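Marble hallway floors, what are you sweeping with?
Posted June 21, 2022

fredy_c
We moved into the Clalley place and I'm in love with the floor! White and gray marble, big square tiles, sun pouring in at the far end so it shines like a lake. I want it spotless without wrecking it. Soft brush or microfiber?

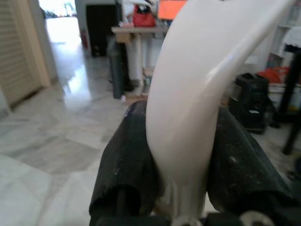 Re: Marble hallway floors

zaltwood_mop
Microfiber, every time. Brushes push grit around and grit scratches. I look after 2,000 square feet of stone and threw my brooms out in December.

Eusebio Puma
Disagree! A soft brush and a long-handled dustpan are a joy, no bending at all. Set a bucket next to you and you can do a whole hallway in 8 minutes.

fredy_c
Team Eusebio so far, brush on one side, dustpan on the other, black bucket in the middle.

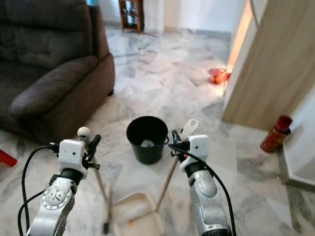 I also love that the dustpan pole has a hole in the top, so it can go straight on a hook. Still tempted by microfiber for the corners though.

zaltwood_mop
Fine, but check the bristles for grit first. And no vinegar in that bucket, it etches marble.

Eusebio Puma
Agreed on the vinegar!! Plain water and a drop of dish soap for me.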